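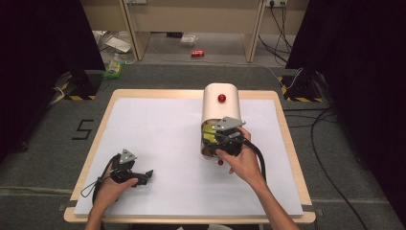

Two hand-held grippers at work over a framed white board, the right-hand one against a white cylindrical part.

Sustness will put its next round of equipment money into hand-held grippers and leave the purchase of a second robot arm until the following budget year, according to a spending plan circulated to department heads on Sunday.

The plan covers 40 hand-held units, bought as 20 left-and-right pairs, along with cables, mounting plates and spare jaws. Delivery is split into two lots. The first goes to the assembly group, which has been working with a small number of pairs on loan from Nuselon. The second is held back until the first has logged 200 hours of use per pair.

Lemlem Kahsay, who manages equipment planning at Sustness, said the order of purchases was changed after a review of how the existing arm was being used. The arm was booked for 276 hours last quarter, and a large share of that time went to operators working out grasps by hand before any program was run.

"That work can be done on the floor with a board and a pair of grippers," Kahsay said. "We were paying arm rates for it."

Cables are listed as a separate line. Each gripper is wired, and the review recorded 601 interruptions in which an operator stopped to clear or reposition a cable. The plan allows for longer leads and overhead routing at half of the stations. A wireless version was priced and dropped on grounds of battery weight.

Two suppliers, Nuselon and Jimov, have been asked for final quotes. Jimov's lead time is shorter, but its jaws do not fit the mounting plates already in stock, and adapters would add up to 9 percent to the unit cost. Kırmızıgül, which supplied the current arm, will continue to service it under the existing contract.

Floor space for the new stations has been approved. Replacement jaws are budgeted as a consumable and will be charged to the group using them. Quotes are due in May, and the second arm will be considered again when the first lot's usage figures are available.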